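Home | Modules | Handouts | Timetable | Contact

22/04/2020
Course handout, Automation in Practice
Notes after the Tamorby open day

Read these before the seminar and bring your own notes from the visit. I am less interested in whether you enjoyed the day than in what you think we were shown.

The Tamorby people ran the computer dismantling cell for visitors in 7 sessions. The speaker gave us a figure of 3,332 machines a year. Ask what that figure counts. A machine that enters the cell and a machine that leaves it fully stripped are different things, and the slide had one column. I wrote to ask which it was and have had no reply.

The demonstration itself was on a desktop workstation with the side off and the board exposed. An expansion card, memory slots, processor socket, cables running over the top of things: a fair test, if the arm is left to get on with it.

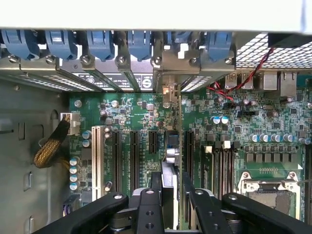

We were given 60 seconds per part as the target. Did that include finding the part? Did it include letting go of it? A person with a screwdriver does both without thinking, and a stopwatch started late flatters any robot. Some of you timed it yourselves. Bring those times, even the untidy ones.

The claim I trust least is "any desktop". The trial set was 300 machines from a single supplier, Kakton. Old office computers vary a great deal in their clips, brackets and screws, and a batch from one source tells us little about the rest.

For the seminar, write one page on either of these:

- what you would need to see before repeating the yearly figure to a client
- how you would choose a fairer set of machines for a second trial

The Pududance leaflet handed out at the door is advertising. Please don't cite it as a source.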